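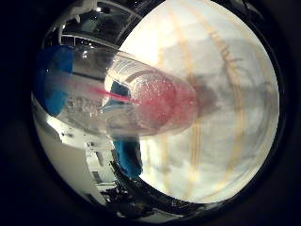 파란 나사 캡의 투명 원뿔 튜브를 파란 핑거로 잡은 상태. 붉은 내용물은 원뿔 쪽에 있음.

8월, 오전

센아크(Senach) 작업 기준서 개정 작업 계속. 오늘 범위는 파지 조건, 손목부 배선 점검, 작업구역 정리의 세 절이다. 어제 남긴 초안을 출력해서 로봇 옆에 두고 한 줄씩 대조했다. 초안에서 그대로 살아남은 문장은 많지 않다.

파지 조건부터 적는다. 기존 문구는 "튜브를 안정적으로 잡을 것"이었다. 이 문장으로는 점검자가 합격과 불합격을 가를 수 없다. 아르센 파나슈크(Arsen Panasiuk)가 검토 의견에 "안정적으로"를 전부 삭제하라고 써 놓았고, 나도 동의한다. 바꾼 문구는 다음과 같다.

가. 핑거는 튜브 몸체의 마주 보는 양쪽에 접촉한다. 캡에 접촉한 상태로 이송하지 않는다.
나. 핑거 끝과 캡 하단 사이의 간격은 12 mm 이상으로 한다.
다. 투명 용기는 파지 직후 손목 카메라로 내용물의 위치를 확인하고 기록한다.
라. 용기를 눕힌 자세로 유지할 때에는 캡 체결 확인 기록이 먼저 있어야 한다.

라 항은 오늘 새로 넣었다. 기존 기준서는 용기가 항상 서 있다는 전제로 쓰여 있어서 눕힌 자세에 관한 규정이 아예 없었다. 눕힌 자세에서는 내용물이 원뿔 쪽에 있는지 캡 쪽에 있는지가 기록 항목이 되어야 한다. 카메라 영상에서 기포와 반사광을 구분하는 일은 사람 눈으로도 쉽지 않으므로, 기포 유무는 판정 항목에서 뺐다. 크리스토방 쿠냐(Cristóvão Cunha)는 넣자는 쪽이다. 판정 재현성 자료를 가져오면 다시 논의하기로 하고 보류란에 옮겼다.

캡 색으로 시료 종류를 구분하는 관행도 문서에 없었다. 구두로만 전해진 규칙은 기준서에서 효력이 없다고 보는 것이 맞다. 캡 색은 식별 수단에서 제외하고 라벨과 대장 번호만 인정하기로 했다. 라벨이 카메라 쪽을 향하지 않을 때의 절차는 아직 쓰지 못했다. 손목을 돌려서 읽는 방법과 내려놓고 다시 잡는 방법이 있는데, 후자가 느리지만 파지력 기록이 깔끔하게 끊긴다. 후자를 기본으로 적고 전자는 허용 조건을 달 생각이다.

핑거 표면에 관해서도 한 줄. 무광 표면과 광택 용기의 조합에서 미끄럼 한계를 어떻게 정할지가 남아 있다. 젤로미아(Zellomia) 쪽 양식에는 파지력의 상한만 있고 하한이 없다. 상한만 있는 기준은 용기 파손을 막는 데는 쓸모가 있지만 낙하에 대해서는 아무 말도 하지 않는다. 하한 칸을 추가하고 값은 비워 두었다. 빈칸이 있는 양식은 배포하지 않는다는 내부 원칙이 있으니 이번 주 안에 시험을 해야 한다.

같은 날, 정오 전

용어 정리에 생각보다 시간을 많이 썼다. 기준서 본문에서 "그리퍼", "손", "핸드", "말단장치"가 섞여 쓰이고 있었다. 아르센은 말단장치로 통일하자고 했고 크리스토방은 현장에서 그렇게 부르는 사람이 없다고 했다. 본문은 핸드, 부록의 정의 절에 말단장치를 병기하는 것으로 정했다. "핑거"는 그대로 둔다. "정지"와 "중지"의 구분도 손봤다. 정지는 구동 전원이 차단된 상태, 중지는 전원이 살아 있고 동작 명령만 없는 상태로 정의했다. 기존 문서에서는 이 둘이 문단마다 뒤바뀌어 있었고, 점검 절차 하나는 중지 상태에서 손을 넣어도 되는 것처럼 읽혔다. 이 항목은 개정본 배포 전이라도 별도 공지로 먼저 내보내야 한다. 공지문 초안은 점심 전에 올려 두었다.

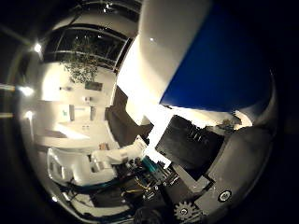 손목부 근접. 회색 핸드 판재, 기어, 노란 가는 선과 커넥터, 왼쪽으로 흰색 암.

오후

손목부 점검 절. 여기는 기준을 쓰기가 제일 까다롭다. 핸드 쪽 판재와 기어, 커넥터, 가는 선이 좁은 공간에 모여 있고, 암이 움직이면 서로의 간격이 달라진다. 한 자세에서 문제가 없다고 해서 다른 자세에서도 그렇다고 쓸 수는 없다. 그래서 점검 자세를 두 가지로 못 박았다. 손목을 완전히 편 자세와 최대로 접은 자세. 중간 자세는 점검자의 재량으로 두되, 재량으로 본 자세도 기록지에 각도를 적는다.

배선 항목은 이렇게 정리했다.

가. 가는 신호선은 기어와 같은 평면을 지나지 않게 고정한다.
나. 커넥터에는 선의 장력이 걸리지 않아야 한다. 확인은 정지 상태에서 한다.
다. 굵은 케이블은 암의 바깥쪽 또는 아래쪽 중 한 경로로만 배치하고, 경로를 도면에 표시한다.
라. 체결부의 풀림은 표시선의 어긋남으로 판정한다. 손으로 돌려 보는 방법은 인정하지 않는다.

라 항에 대해서는 정비 쪽의 반발이 있을 것이다. 손으로 돌려 보는 게 빠르다는 말은 맞다. 다만 돌려 본 뒤에는 돌려 보기 전의 상태가 남지 않는다. 표시선을 넣을 자리가 없는 작은 나사는 어떻게 하느냐는 질문이 예상되는데, 그건 나도 답이 없다. 확대 사진을 점검 기록에 붙이는 방식을 임시로 적어 놓았다.

노출된 기어에 커버를 씌우자는 안건은 결론이 나지 않았다. 커버를 씌우면 이물 유입과 손가락 끼임 문제는 줄지만 점검할 때마다 벗겨야 하고, 벗긴 커버를 다시 안 씌우는 사례가 반드시 생긴다. 커버 유무를 기동 전 점검표의 필수 항목으로 넣는다는 조건이라면 찬성이다. 네치포루크(Nechyporuk) 시험실은 커버 없이 접근 제한만으로 운용한다고 들었는데, 그쪽 위험성 평가서를 읽어 보기 전에는 참고만 하겠다. 평가서는 요청해 두었다.

프룰툼(Prultum) 기록 시스템에서 배선 관련 이력을 뽑아 보니 전체 이력 843건 중에서 조치 내용이 "재체결" 한 단어로 끝나는 것이 상당히 섞여 있었다. 무엇을, 왜, 어느 자세에서 발견했는지가 없다. 이런 이력은 나중에 원인 분석에 쓸 수 없다. 입력 화면에서 부위, 자세, 발견 방법을 필수로 바꾸고, 자유 서술은 그 뒤에 오게 해 달라고 수정 요청을 넣었다. 담당자가 필수 칸이 늘면 점검자가 아무 값이나 고른다고 회신했다. 그 지적은 타당하다. 선택지에 "확인 불가"를 넣고, 그 항목이 연속해서 나오면 검토자에게 알림이 가게 하는 것으로 타협했다.

영상 기록의 보존에 관한 조항도 손봤다. 손목 카메라 영상은 시야가 넓은 대신 가장자리의 왜곡이 심하다. 가장자리에서 읽은 거리나 간격을 판정 근거로 쓰지 말라는 문장을 추가했다. 중심부 영상이라도 치수 판정에는 보정된 자료만 쓴다. 원본은 자르거나 밝기를 바꾸지 않은 상태로 보관하고, 보정본은 따로 저장한다.

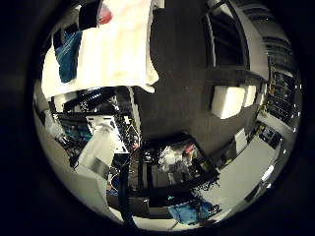

작업실 쪽. 어두운 색 작업대 위 투명 비닐 포장, 굵은 검은 케이블, 바닥의 파란 천.

늦은 오후

작업구역 정리 절. 초안 제목이 "청결 유지"였는데 "작업구역 상태 기준"으로 바꿨다. 청결이라는 말은 사람마다 기준이 다르고, 로봇 운용에서 문제가 되는 것은 더러움보다 위치다.

대조하면서 현장에서 걸린 항목은 다음과 같다.

바닥의 천. 구김이 진 파란 천이 작업대 앞 바닥에 있다. 현행 기준서에는 바닥 적치물에 대한 언급이 없어서 위반이라고 쓸 근거가 없다. 개정안에서는 사람의 접근 경로와 로봇 정면 구역의 바닥에 섬유류를 두지 않는다고 명시했다. 발이 걸리는 문제와, 떨어진 물체를 영상에서 분간하기 어려워지는 문제가 함께 있다.

비닐 포장. 작업대 위에 쌓인 투명 비닐은 깊이 센서와 상성이 나쁘다. 투명 재질은 상판이 그대로 보이거나 엉뚱한 거리값으로 나온다. 로봇이 닿을 수 있는 면 위에는 작업 대상이 아닌 투명 포장재를 두지 않는다. 소모품이 들어 있는 봉지라면 뚜껑 있는 상자로 옮긴다.

케이블. 굵은 검은 케이블의 경로와 작업대 오른쪽 모서리 아래로 처진 선 뭉치. 처짐의 허용 기준을 높이로 쓸지, 고정 간격으로 쓸지 고민하다가 고정 간격으로 썼다. 높이는 바닥 기준을 어디로 잡느냐에 따라 달라진다. 허용값은 전기 담당과 협의한 뒤에 채운다.

걸린 천. 커튼처럼 늘어지는 천은 움직인다. 움직이는 배경은 영상 판정에서 오검출의 원인이 되므로 기류가 닿는 곳에는 걸지 않거나 아래쪽을 고정한다. 이 항목은 권고로 낮췄다. 의무로 두면 옷걸이까지 규제 대상이 된다는 크리스토방의 지적을 받아들였다.

선반. 장비와 상자가 찬 선반은 동작 범위 바깥이면 이 절의 대상이 아니다. 동작 범위의 경계가 바닥에 표시되어 있어야 바깥이라고 말할 수 있으므로, 경계 표시를 먼저 의무로 넣었다. 표시 방법은 테이프로 하되 끊긴 부분이 있으면 표시가 없는 것으로 본다.

점검표는 한 장에 들어가야 한다는 조건이 있어서 일곱 항목으로 줄였다. 처음 뽑은 목록은 이보다 훨씬 길었고, 줄이는 과정에서 조명 상태 항목이 빠졌다. 조명은 손목 카메라 쪽 점검에 합치는 것이 낫다고 판단했다. 천장등 반사가 용기 벽면에 줄로 생기는 조건에서는 내용물 경계를 잘못 읽을 수 있으니, 조명 변경 시 기준 영상을 다시 확보한다는 문장으로 대신했다.

저녁

아르센과 통화. 개정본의 효력 발생 시점을 두고 의견이 갈렸다. 아르센은 서명 즉시, 나는 교육 이수 후. 교육을 받지 않은 사람이 새 점검표를 쓰면 "재체결" 한 단어 문제가 그대로 반복된다. 결국 정지와 중지의 정의만 즉시 적용하고 나머지는 교육 이수자부터 순차 적용하기로 했다. 교육 자료는 내가 만든다. 분량은 두 시간 안에 끝나는 정도로 잡았다.

예외 승인 절차도 통화 중에 정했다. 기준을 벗어난 작업은 작업 전에 신청서를 내고, 승인자는 작업자와 다른 사람이어야 한다. 사후 승인은 없다. 승인된 예외에는 만료 조건을 쓴다. 만료 조건이 없는 예외는 몇 달 지나면 규정처럼 굳는다. 기존 예외 목록에도 그런 것이 보여서 일괄 만료 처리 대상으로 표시했다.

남은 작업: 파지력 하한 시험, 라벨 미확인 시 재파지 절차, 작은 나사의 풀림 판정, 케이블 고정 간격 값. 초안 본문은 거의 12쪽이 되었다. 부록의 정의 절을 앞으로 빼면 쪽수가 또 밀리므로 편집은 내일로 넘긴다.

네치포루크 쪽 회신은 아직 없음. 내일 오전에 다시 문의한다.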